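Keeping Gutters Clear on Low Buildings: A Term Project
Group report by Thaís Meireles, Nivaldo Seixas and Valdir Xavier
Supervisor: Ans Verstraete

1. Why we chose this subject

In our second term we had to choose a problem of building maintenance and study it during several weeks. We chose the gutters and downpipes of low buildings, because in January the storage building at Tomura had water coming inside along the north wall. The owner thought first that the roof was broken. Mr. Nivaldo Fontes, who has cleaned and repaired roofs in the district for 24 years, told us that a full gutter can give the same stain on the wall as a bad roof.

2. What we did

We visited two buildings, the storage building at Tomura and the row of garages at Quintana. Together they have 92 metres of gutter. We did not climb on the roofs ourselves. Mr. Fontes and his helper went up the ladder, and we stayed on the ground, wrote the notes and weighed the material which they brought down in buckets.

At Tomura the gutter is older and has a very small slope. In one part the brackets have bent, and the water stands there after rain. At Quintana the slope is good, but there are three large trees behind the garages and the leaves fall directly on the roof edge.

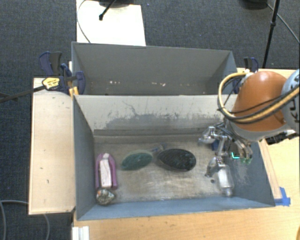 Figure 1. Gripper reaching into the grey bin, with a purple-and-white object on the bin floor.

3. Results

From both buildings we weighed 677 kilograms of wet leaves, mud and small stones. The larger part came from Quintana, as we expected. The stones came nearly all from Tomura, where the old roof covering is losing its surface. Mr. Fontes said that this is a sign the covering should be checked before next winter, and we have written it in our letter to the owner.

After the cleaning we poured water with a hose at the high end of each gutter and measured the time until it came out of the downpipe. At Quintana it came quickly. At Tomura a part of the water stayed in the place with the bent brackets, so the cleaning alone did not solve the problem.

We also fitted a Hikico leaf guard on one half of the Quintana gutter. The other half was left open to compare. The time was too short to say which half is better, and another group will need to look at it again in autumn.

4. Difficulties

Our first weighing was not correct. We forgot to subtract the weight of the buckets, and we had to repeat the calculation for the whole first morning. The colour of the wall stain was also difficult to judge, and the three of us did not always agree about it.

5. Cost

The owner at Tomura asked for a price from the firm Rarkov to replace the bent brackets and correct the slope. We had not received the answer when this report was finished. The cleaning was done by Mr. Fontes without charge for our project, and the hose and buckets were borrowed from the school.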